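Nataša Ivanov
Short thread on what we've been doing with wrist-camera data this winter.

1/ The question was whether a policy needs sharp frames. Most pipelines, ours included, threw out anything with motion blur before training. That cost us a lot of the fast reaching segments.

2/ We trained two versions of Kokum on the same demos. One got the filtered set. The other got everything, blur and all. 100 rollouts each, same start positions.

3/ The unfiltered version dropped 25 fewer objects. Most of the gain came in the approach — the filtered policy hesitated whenever the arm sped up.

4/ Adding synthetic blur to the filtered set got back only part of the difference. We tried 2 kernel sizes and neither closed it.
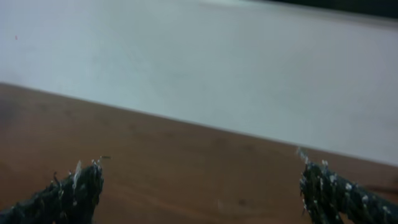
Nataša Ivanov
5/ Right wrist view, fingers open, nothing between them. The old filter rejects frames like this. You can still get the table edge and both fingertips from it, frayed covering included.

6/ Caveats: one lab, one arm setup, 40 demos per task. Lada is rerunning it on the Calvo tasks, where the objects are smaller. I'll post those numbers when she has them, good or bad.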